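Folding Bath Towels: A Gallery for People Who Don't Believe in It

I don't think there is a right way to fold a towel. I think there is a shelf, and there is a towel, and one has to fit in the other. Everything past that has been added by people with a method to sell, and I've sat through a fair number of methods. This page collects what I tried over one October, with a few notes on what held up and what I'd skip. One picture made it onto the page, and the rest of the gallery is notes under their original headings. I kept the order I worked in, so the advice contradicts itself in places. I left that alone too.

All of it was done with ordinary terry towels, the kind with a woven band near the end. Some were old. None were expensive. If yours are the thin waffle kind, most of these notes won't help you, because thin towels will fold any way you ask them to.

1. The starting pile

Two loads, washed the same way, dumped on the bed. Every guide I've read says to fold right out of the dryer or you'll be fighting wrinkles. I let one load sit until the next morning and folded the other right away. After a night on the shelf I couldn't tell which stack was which, and I'd been hoping to catch a difference. Terry doesn't hold a crease the way a shirt does. I'd still rather fold right away, but only to get the bed back.

2. The thirds fold

Long edge over by a third, other long edge on top, then in half and in half again. This is the one everybody calls the hotel fold. It gives you a clean front edge, and I'll admit it looks good for as long as no one in the house needs a towel. Pull from the middle of the stack and the two above it slide out along with it. The clean edge lasted until the first shower.

3. The half fold

In half, in half, in half. My grandmother's version, and the one I went back to. It gets called sloppy because the loose corners show on one side. Turn that side to the wall. I have yet to hear the argument against turning it to the wall.

4. The roll

Rolled towels are supposed to save space. I measured, since the Undimeck storage people make this claim on the card that comes with their shelf baskets and I didn't believe them. Same towels, same shelf, 19 rolled and 19 folded. The rolled ones needed more shelf, with a gap between every pair of rolls where nothing useful can go. The basket does look nice full of rolls. If that's what you're buying, fine, but let's call it decoration.

5. The Risimberg board

A hinged folding board, lent to me by a neighbor who swears by it. You lay the towel on it and flip the panels in order. For T-shirts I can see the point. A bath towel hangs over three sides of the thing, so you have to fold it down before you can start folding it, and by then you're nearly done. I gave it a full load before handing it back. I was slower with it at the end than I was with my bare hands at the beginning.

6. The band question

A surprising amount of ink has gone into the woven band. One camp wants it hidden inside the fold, and the other wants it lined up on the outside so that every towel on the shelf shows the same stripe. The Jeon method, which is a pamphlet somebody left at our laundromat, gives it a page and a half. I tried both. Lining up the bands means starting every towel from the same end, and that did turn out to be a decent habit, though for a duller reason than the pamphlet gives. You stop turning the towel around to find where to begin.

7. The middle of a fold

Gallery pages like this one usually go straight from the flat towel to the finished square, as if the cloth took care of the part between. It doesn't. Most of the work is in the stretch where you've got hold of one bit, the rest hasn't followed, and there's a ridge running across it that wasn't there a second ago.

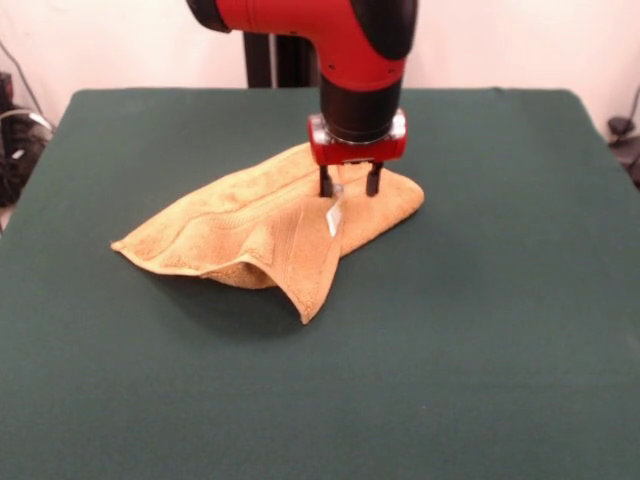 My complaint with nearly every diagram I've seen is that the towel in it behaves like paper. Paper stays where the last crease left it. Terry grips itself, so when you drag one layer over another the loops catch and the bottom layer comes along for the ride. The pamphlet's answer is to smooth outward from the center after every fold. I tried that and found it mostly moved the bump to another spot. Lifting the top layer clear and laying it down again worked better. It costs you a few seconds and it looks fussy, but the lump goes away.

8. Cloth underneath

Worth a note for anyone folding on a covered table. A towel on a bare countertop slides when you tug it. On a tablecloth it tends to stay put, and sometimes the tablecloth comes along with it. I went back and forth on which I liked and ended up folding on the bed again, which is where I'd started.

9. Softener, and whether it matters

The Solta bottle says towels fold flatter after treatment. I did one load with it and one without and stacked them side by side. If there's a difference in height, my ruler didn't find it. The treated towels did feel slicker, and they slid off each other more, so that stack was the first to lean. I went back to plain detergent and have half a bottle under the sink if anyone wants it.

10. The finished shelf

By the end of the month I had folded 215 towels, counting repeats, which is more than I'd recommend. The shelf now holds two stacks, half-folded, corners to the wall, bands wherever they land. The left one leans a little. I've restacked it more than once and it leans again by the weekend, so I suspect the shelf.

Hand towels and washcloths aren't covered on this page. I fold hand towels once and throw the washcloths in a bin, and I haven't read anything yet that would make me change that.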